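Removing stuck staples and tacks from an old dining chair seat without wrecking the wood?

Asked by Aleksi Pesonen in Furniture and Upholstery

Hello everyone! My aunt handed down four dining chairs this May and I've decided (perhaps foolishly) to redo the seats myself. The fabric came off the first one fine, but the frame underneath is full of old staples, plus tacks from some earlier job. Half of them snap when I pull and leave a little spike behind. I've been at it with ordinary pliers and my hands are killing me. 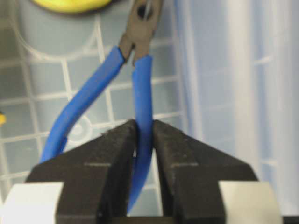
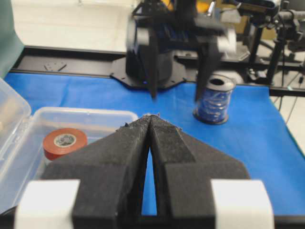
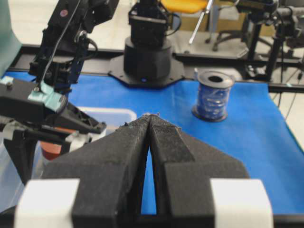
Blue-handled pliers in the first photo.

Do I really need to get every single one out before the new fabric goes on? And is there a gentler way to do it? The wood is soft and I've already dented it twice.

3 answers

Kauko Mustonen
Welcome to the club, Aleksi! No, you don't need every last one. Anything sitting flush can stay, and the spikes can be tapped down flat with a small hammer. What you don't want is something poking up that will chew through the new cloth.

For the rest, get a proper staple lifter. Mine is a Nikard and I've had it for years, though any decent one will do. Work the tip under one side, rock it gently until the staple stands up a little, then take hold with the pliers and roll them sideways. Slip an old butter knife or a bit of thin card underneath so the wood doesn't take the pressure. For the dents you already have — a damp cloth and a warm iron for a few seconds will often bring them back up, as long as it's bare wood.

And take breaks! I pulled 94 out of one chair last winter and couldn't hold a coffee cup that evening.

Setine
just put the new fabric over the old stuff, its what I did

Damasceno
Please wear glasses. They fly.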